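Progress report, bin picking project (Nistaten)

Goal for January was 400 grasps with the KUKA, mixed objects, one bin to the other. We got through 13 batches before the controller PC filled its disk on Friday and had to stop. Logs are fine, nothing lost. Pullport handles the planning, our own script only picks the grasp point. 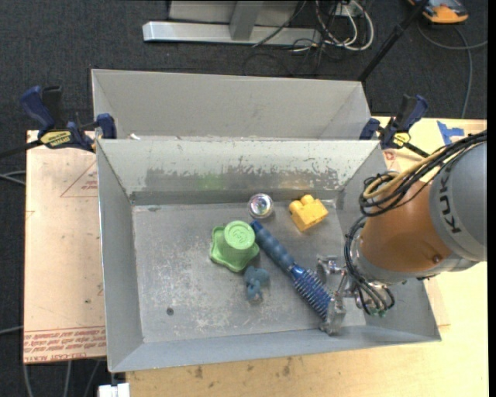 Long things are the worst. Script aims for the center of the biggest blob and with a hairbrush thats often a bad choice - next version will look for the thin part first. Clear and shiny objects also give holes in the depth data, havent fixed this yet.

Still to do: rerun the last 100 grasps, re-check the bin clamps, write up the calibraton section.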